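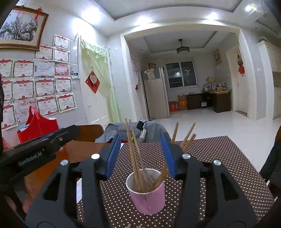

Looking after wooden kitchen bits

4 min read
11 comments

I used to chuck every wooden spoon I owned into the dishwasher and then wonder why they went grey and furry. My friend Xiomara put me right over a cup of tea, and I've been a bit evangelical about it ever since!

Wash wood by hand, quickly, in hot soapy water, and don't leave it lying in the bowl while you watch telly (guilty). Dry it with a tea towel and then stand it up somewhere airy, handle end down. A jar or an old mug will do, but not packed tight -- mine went mouldy at the bottom one December when I crammed everything into a tall pot with no holes.

For smells, especially onion and garlic, rub the wood with half a lemon and a spoonful of salt, leave it 10 minutes and rinse. Curry stains won't shift completely. I've stopped minding.

Furry spoons can be saved. Let them dry overnight, go over them lightly with fine sandpaper, always along the grain, then wipe off the dust and rub in some food-safe mineral oil. A 200 ml bottle has lasted me almost two years, and that's with two chopping boards as well. Don't use olive oil, it goes sticky and smells like old chip paper.

Chopsticks want the same treatment, only be stingier with the oil or they get slippery and you'll be chasing noodles round the plate. If the tips have split, bin them or use them in the garden. Mine are currently holding up the peas!

Next time I'm having a go at the bread bin, which has a hinge that squeaks.

Shared 1238 times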